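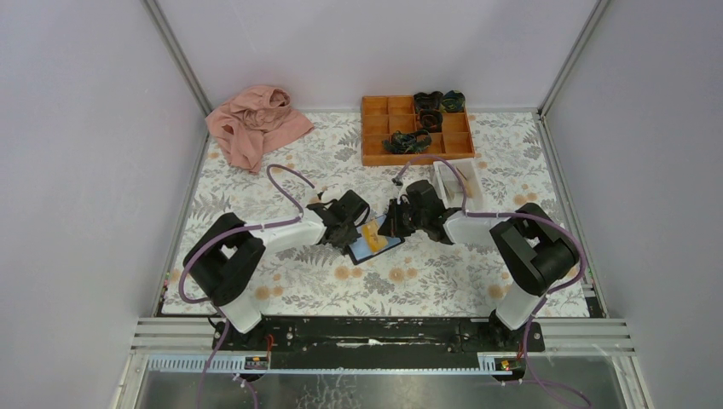

Two-arm workstation used for the Folus student project, with a light-blue board between the grippers.

Folus is a student robotics project run by the Skakari engineering club. Its stated goal is to teach a pair of robot arms to handle small household objects on a tabletop. It was started by Mirjana Stan and Lejla Janevski and had 16 members in its first year.

Members take turns guiding the arms through a task, and the recorded motions are used to train a control program. The club has described the result as "general tidying," a label that is hard to square with what it has released: seven tasks, all done at a single table.

Results

In December the club reported 200 successful trials. The report did not say how many attempts failed, or whether objects were moved between runs. Selma Kovačević, a judge at the Ditovero student competition, wrote that the figure "cannot be read as a success rate." Folus placed 24th there. The club later called the ranking provisional, but no revised list was published.

Claims that the program works on unfamiliar objects rest on one short video and have not been independently checked.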